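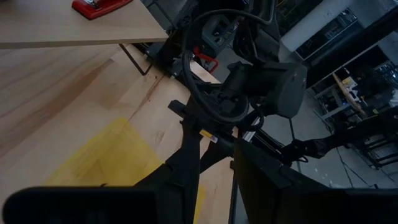

Margaux Barbier has been guiding a pair of robot arms through the same small chore since breakfast, and she talks to them the whole time, the way some people talk to bread dough. "Come on, a little to the left," she murmurs, and then, when it goes wrong, a cheerful "Well, we'll keep that one too!"

She does keep it. The Narurham project wants 300 examples of every task before the learning system gets its first try, and Gyula Kerekes, who planned the work back in January (over a great deal of coffee, he tells me), likes a few clumsy ones mixed in with the good.

I was allowed a turn myself — a generous offer, considering. My first 10 tries were slow, wobbly things, and my shoulders ached by the end of them. Margaux saved every one under my name, then pulled her stool back up and started on the next.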